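2026-01-29

Microwave day, finally! I have wanted to get to the white one since Haf brought it up from the store room, and this morning the table was mine. Notes below in the order things happened, more or less, with the usual gaps where I had my hands full.

First job was a proper clean. I took out the glass tray and the roller ring and washed both in the sink with dish soap, then went over the inside walls with a damp cloth and a little baking soda. There was an old splash baked onto the ceiling of the cavity that I thought would never move. A bowl of water with lemon slices, heated till the window fogged right over, then left alone with the door shut while I made coffee, and it wiped away in one pass. I love that trick. It works so much better than scrubbing and it makes the whole corner smell great.

Waveguide cover looks good. A bit tan at one edge, no burn marks, not greasy. I took it out, wiped it, let it dry on a paper towel and put it back the same way round. Alun, if you were planning to order a sheet of the mica stuff, we don't need it for this one. We do need it for the Brovetti, which has a black spot on its cover and should stay unplugged until that's done. I put tape over its plug.

Door: closes with a good solid click, no play at the hinge, seal clean. Light comes on, fan comes on, tray turns without wobbling. I checked the outlet while I was at it and read 118 volts with nothing running. Didn't write down the reading under load, which was silly. Next time.

Then the water test, my favorite part. Same glass jug as always, the one with the chipped handle, filled to the line. Stir, take the temperature, full power for the set time, stir again, take the temperature again, work it out on the back page. First run gave 690 watts. I was really pleased with that for a machine that had been sitting under a shelf since April! Second run was lower, but I'd forgotten to swap the jug for a cool one so I don't trust it and I'm not going to copy it out here.

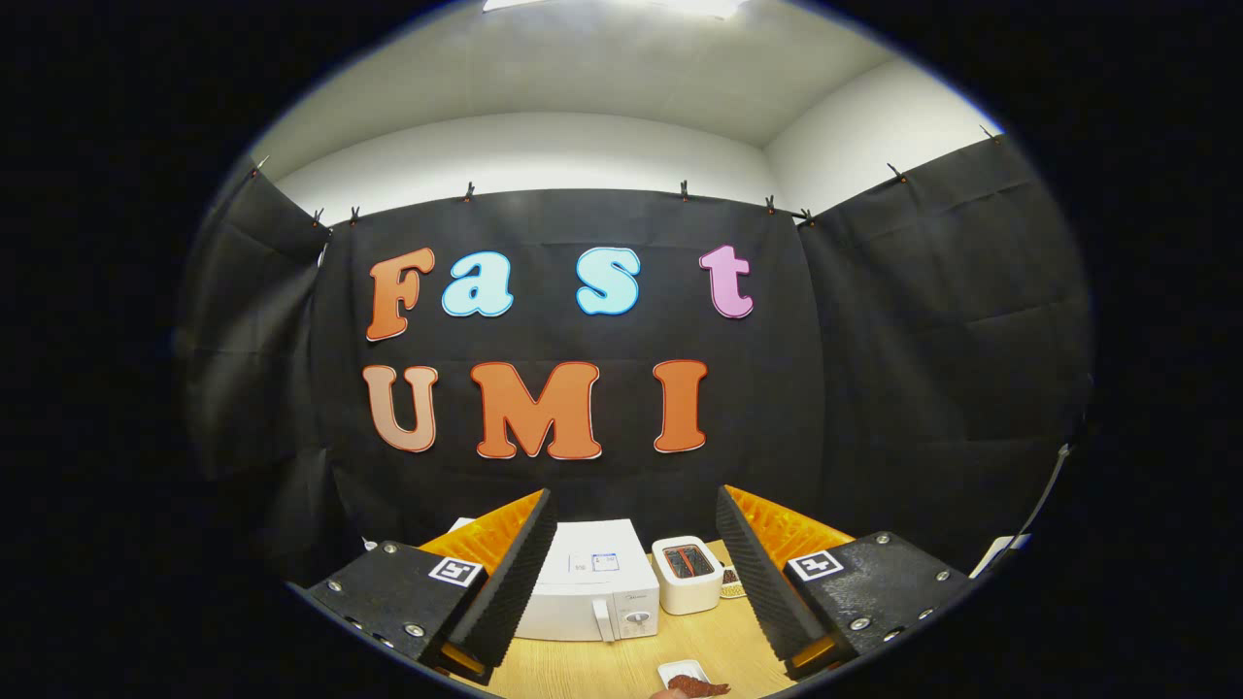
Does the jug need to be cool before a repeat run?
It should be back at room temperature, with fresh water in it, or the result will come out off.

OK, marshmallows. Branwen had never seen this done and I was far too happy to be the one to show her. You take out the tray and the ring so nothing spins, cover a flat dish with mini marshmallows in a single layer, and run it until some of them puff up. The puffed ones show where the strong spots are, and the ones in between just sit there looking untouched. We got two clear patches of melted ones, one toward the back left and one nearer the door, with a cool strip running between them at a slant. Branwen drew it straight into her own book, much neater than mine, so go and look at hers if you want the map.

What struck me is how cold that middle strip stayed. It explains the complaints about soup being hot at the rim and chilly in the middle (Bongani, I owe you an apology, I said you were just impatient). With the tray turning it's a lot more even, though the very center of the plate still gets the least. So for one mug, put it out toward the edge of the glass. I tried this at lunch with leftover rice in a ring, hole in the middle like a doughnut, and it came out hot all the way through without stirring. So good! I'm going to do rice that way forever.

The other appliances had their turn too, only quickly. Wiped down, cords checked along their full length by running them through my fingers, plugs looked at. The Mondal is due for descaling but I ran out of citric acid. Haf says vinegar is fine. It is, I just can't stand the smell in a small room.

Table notes. Leave a hand's width behind the microwave for the vent, please, and don't push it back when you wipe down. And keep the top of it clear. I found a stack of recipe cards up there with the corners curling. The cards are in the drawer now, under the oven gloves.

Tried the defrost setting after lunch with a slab of frozen bread dough from Dwynwen's freezer box. Defrost on this one is full power on and off in long pulses, you can hear the hum come and go. The off gaps are long enough that the heat has time to spread. Turned the dough over when it beeped, gave it the rest, and it was soft at the edges with a firm core. Left it on the side under a towel. Dwynwen shaped it into rolls later, and the kitchen smelled wonderful all through the end of the day, so I'm calling defrost a pass.

One annoying thing: the clock resets if the power drops for even a moment, and then the timer won't start until the clock is set. I stood there pressing start like a fool. Set the clock first, then everything else behaves. I've stuck a note inside the cabinet door.

Also the beep is LOUD. Alun says holding the stop key down mutes it on the Cundier, but it did nothing on this one that I could find. If anybody has the booklet, I'd be very glad to see it.

To do:
Repeat the water test with a cool jug, and read the outlet under load this time.
Marshmallows again with the tray turning, start to finish, so we can compare the maps. Need another bag. We ate the rest of this one.
Cover for the Brovetti, then its own water test.
Citric acid.
Thermometer battery is getting weak, the display fades when it's cold. Bongani has spares in the blue tin.
Ask Haf whether the Takatov is coming back up or staying in the store room. I'd like to run the same tests on it while I still remember how I did these.

Rolls are on the rack by the sink, help yourselves. Butter's in the fridge door.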